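Sunday, late, feet up on a box marked KITCHEN MISC

I said I'd be in bed by ten and it's nearly midnight, so that's going well. The whole day went to the move, or to the part of the move where you pick up an object, remember where you got it, sit down on the floor with it, and put it back where it was. I got through one closet. One! And it was the small one.

The big news is that the Deltora Street place is mine. They called on my lunch break and I had a mouthful of tuna sandwich and had to say yes around it. It's smaller than here, 311 a month cheaper, and it's on the Flerkden side of the tracks so I can walk to work when it isn't pouring. I've been so sensible about it in my head (cheaper! closer! less to clean!) and then tonight I stood in my kitchen here and got weepy over a drawer that sticks. I've cursed that drawer for years.

So, furniture. I measured everything twice and the couch will not go. It just won't. It's 6 inches too long for the only wall that could take it, and I refuse to be a person with a couch across half a window. I put it up for sale this afternoon and already got one message asking if it comes with the cat. It does not come with the cat. Mushi has been asleep on it since the listing went up, flat out with one paw over her face, and I feel like a monster.

The bookcase is a maybe. The big green armchair is a yes and I don't care what the tape measure thinks. Everything else I go back and forth on, mostly at night, mostly about color. I've always lived in white rooms with beige carpet and I want something braver this time, and then I picture it in February with the lights on at four in the afternoon and lose my nerve. 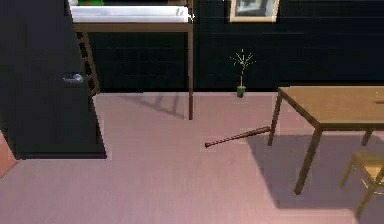 Pale pink floor, dark wall.

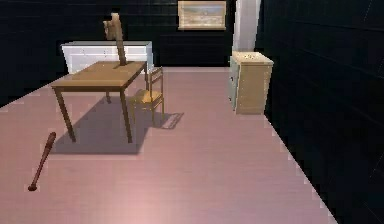 Pravesh Hlongwane wrote back tonight after I sent him my four-paragraph panic: don't decide anything about color until you've slept there for a month, and don't buy any furniture either, because you'll buy it for the old place without meaning to. I bought a table that way once. I had to turn sideways to get to the fridge until I gave it to my brother.

I wrote back that a month is forever and he sent me a thumbs up, and that was the end of that. He's probably right. I do have a habit of shopping when I'm nervous. Last week I almost ordered a Stillus floor lamp, the one with the long arm, for 789 dollars, at one in the morning, for an apartment I hadn't even gotten yet. I closed the laptop and ate cereal instead.

Things I did get rid of today: the fondue set, the second fondue set (why), a bag of chargers for phones I don't remember owning, and the curtains from the place before this one, which I moved here folded and never once unfolded. Things I did not get rid of: Grandma's cake tin with no lid, 25 paperbacks I swore I'd donate, and the sewing machine. I've sewn exactly one thing on it, a pillowcase, and it came out shaped like Ohio. But what if I take it up again? There's that little nook by the bathroom at Deltora and the light in there is so pretty. See, this is how it happens.

Mom called in the middle of it all and wanted to know about closets. Two, I said. She was quiet for a while and then told me she'd take the winter coats. I hadn't asked! I was so happy I agreed to come to dinner on her bowling night and watch her bowl.

Still to do before I can sleep: nothing, I've decided. The box labels can wait. The van people want a list of anything heavy and I can do that from work. I need to call about the water and ask if I can get in early to clean the oven, and somebody remind me the spare key is in the blue mug, because I'm going to pack the blue mug.

Mushi just moved from the couch to the packing paper. Light's going off.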